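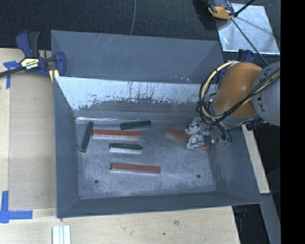

**Figure 6.** Bin-picking station, with the KUKA arm lowering the gripper into the metal bin. Six blocks, three red and three green, lie on the bin floor.

### 4.2 Picking from the bin

The second set of trials compared two finger sets, Grirker and Dirnar, on the same arm and with the same controller. The tests in Section 4.1 used single blocks on an open table. In the bin (Figure 6) the fingers must also clear the sloping walls, and a block near a wall can often be gripped from one direction only.

Each finger set was given 2,000 pick attempts. At the start of a round, six blocks were tipped into the bin and left as they fell. The controller then chose a block, moved the open fingers over it and closed them until the force limit was reached. A pick was counted as good if the block was lifted clear of the rim and held for the length of the transfer move. Blocks that slipped out after that point were logged separately and are not treated as failures here.

Grasp points came from the Drosivon planner with its default settings. We did not tune the planner for either finger set, apart from entering the correct finger width and opening. The bin was clamped to the table and its position was checked against tape marks before every round. On the few occasions when it had moved, the round was thrown away and run again.

The Grirker fingers failed on 164 attempts and the Dirnar fingers on 493. Most of the Dirnar failures happened close to a wall, where the wider fingertip touched the sheet metal before it reached the block and the arm stopped on its contact limit. Away from the walls the two sets were hard to tell apart. Block colour made no clear difference to either, although the planner was slower to find the dark green blocks when glare from the metal was strong.

A smaller group of failures came from blocks lying close together at an angle. With these, one finger tended to come down on top of the neighbouring block. Both sets suffered from this, and a narrower opening before the approach helped in the pilot runs. We kept the opening fixed in the main trials so that the results could be set beside those obtained with the older Janssen fingers, which have no adjustable opening. The effect of changing it is taken up in Section 4.3.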